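Pirdale 卡座配浅色木桌：坐了一个学期之后

分类：家具 / 餐厅与自习空间
撰文：Ayanda Mahlangu

Melgate 楼下的餐厅换过一批桌椅，靠窗一侧改成了卡座，桌子是 Pirdale 的浅色木桌，卡座由 Levchenko 供货，靠背是青柠绿的。这里饭点卖饭，其余时间随便坐，很多人拿它当自习室。我一个学期里大半的午饭和不少下午都在这儿过，后来工作室要添一套桌子，又去问了同款的价钱，所以把使用感受整理出来，给同样在看这类家具的人参考。

先说尺寸。桌子按每个座位61厘米宽来排，这个宽度一个人吃饭加办公是够的，两个人并排都开电脑就会碰胳膊肘。对面坐人没有问题，两台电脑背靠背打开，中间还能放杯子。桌高偏标准，卡座的坐面略低，个子矮的人打字时肩膀会抬起来，我同事 Lungile Mnguni 每次都要垫一件外套。坐面不能调，这是卡座的通病，买之前最好带着电脑去坐一坐，光坐着试感觉不出来。

桌面是我最满意的部分。颜色浅，不怎么反光，对着窗坐也不刺眼。质地偏涩，瓶子和碗放上去不打滑，推纸的时候会有一点阻力。热汤碗直接放过很多次，没有留下白圈。我没有试过刚离火的锅，也不建议试。

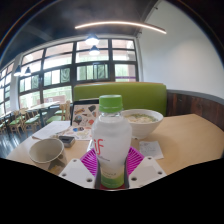
午饭时的桌面：绿盖的“if”瓶装饮料，右后方是白色大碗，瓶子右边有一张小纸条。

吃饭和用电脑能不能同时进行，取决于碗有多大。餐厅用的是那种敞口的白碗，口比底宽不少，占的地方比看起来多。我的习惯是电脑放左手边，碗放右手边，瓶装饮料放得离电脑远一点。桌子的进深够把电脑往里推，人吃饭的时候不用把它合上。汤洒过两回，一回是面汤，一回是咖啡，都是拿纸巾按一下再用湿布擦，没有渗进去。咖啡那回隔了一个下午才擦，边缘有一圈淡黄，用中性清洁剂擦了两遍才看不出来。

清洁方面，浅色桌面的毛病是脏了很明显。圆珠笔印、橡皮屑、酱油点子，一眼就能看见。反过来说，擦没擦干净也看得清楚。我试过 Kurkex 的桌面清洁喷雾，效果和湿布加一滴洗洁精差不多，只是味道重，吃饭的地方不太合适。带酒精的湿巾用多了会让局部发暗，我们常坐的那张桌子靠外一侧已经有一块，斜着看能看出来。如果是自己家买，准备一块专用的抹布就行，别用百洁布粗糙的那面。

桌角处理得可以。外角不尖，过道上走路蹭到大腿不会疼。桌边下沿摸上去有点毛，我用手指来回摸过，没有扎手，但穿薄针织衫会勾一下。Petronella Kruger 的毛衣袖口就勾出来一根线，她后来改坐里面的位置。这个问题拿细砂纸磨一磨可以解决，可是新家具买回来还要自己磨，总归是要扣分的。

稳定性分两种情况。手肘压在靠里的一侧，桌子纹丝不动。压在靠外的桌角上，会有轻微的晃，写字没感觉，往杯子里倒满水的时候能看到水面在动。我拧过桌脚的调节螺丝，拧完好一些，过几个星期又松了。这里的地面是灰色的，看着平，不同位置的桌子晃的程度不一样，所以有多少该怪桌子，我说不准。

再说收纳。桌子没有抽屉，也没有桌下的搁板，包只能放在座位上或者地上。东西带得多的人很快就会把桌面占满。 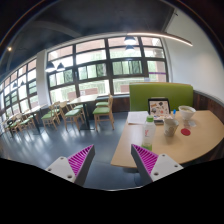
靠窗的卡座：平板靠着青柠绿的靠背，桌上有纸、纸杯、红色圆杯垫和白碗。

靠背在这里帮了点忙。它的面料有一定摩擦力，平板竖着靠上去基本不会滑，省了一个支架。不过要注意角度，太直了会往前倒，在平板底边前面压个小盒子就好了。纸我一般往里堆，靠窗的位置偶尔有风，堆在外侧容易吹散。杯垫是自己带的，餐厅不提供。纸杯装热饮放久了杯底会潮，桌面倒不怕，纸怕。

颜色搭配见仁见智。青柠绿配浅木色，旁边墙上是深棕色木饰面，后面是大片分格的玻璃窗，白天外面有树，看着还算协调。晚上开了灯，绿色会显得偏黄，拍照尤其明显。Vusumuzi Engelbrecht 觉得这个绿看久了累眼，他建议要买的话选灰色的，我自己没有这种感觉，背靠着它的时候也看不见它。耐脏程度上，靠背中间比两边略深一点，是头发和后背蹭的，擦过以后能浅一些，擦不回原样。

靠背的硬度偏硬，坐一个小时舒服，坐三个小时腰会酸。它支撑的位置在肩胛骨下面，腰这里是空的。长时间干活我会在腰后塞一条围巾。坐垫的回弹不错，坐了一个学期没有塌，缝线也没有开。坐垫和靠背之间有一条缝，笔和耳机会掉进去，手伸得进去，就是里面常年有碎屑。

采光是加分项，但这要算在房子头上。同样一张桌子放在没有窗的房间里，浅色的好处会少掉一半。夏天八月下午阳光直射，靠窗一侧的屏幕基本看不清，要么换到背光的那面，要么把亮度拉满。桌面晒了一个夏天，杯垫盖住的地方和旁边对比，没有看出色差。

价格方面，我拿到的报价是单张桌子2000，不含卡座，运费另算。卡座按长度报价，没有现货，要等19天。Pieter Buthelezi 替工作室比过另外两家，便宜的有，桌面一看就薄，边上也不平。按这个价钱，我能接受桌面的质量，对桌边毛刺和外角晃动有点意见。保修是3年，只保结构，桌面和面料不在里面，下单前请把这一条问清楚。

安装我没有亲手做过，餐厅那批是厂家来装的。听装的人讲，卡座要先固定再放桌子，顺序反了会挤不进去。家里用的话先量好门宽，卡座靠背是整块的，不能拆。

适合谁买：家里有一面靠窗的墙，想让吃饭和写东西共用一张桌子，人数在两到四个。工作要摊开大量图纸的，这张桌子不够大。需要整天坐着的，建议只买桌子，椅子另配能调高度的。

评分（满分五分）
桌面：4.5
桌边与做工：3
稳定性：3.5
卡座舒适度：3
清洁难度：4
性价比：3.5

工作室最后订了一张桌子，没订卡座，椅子沿用原来的。桌子到货后我先磨了下沿，再上的脚垫。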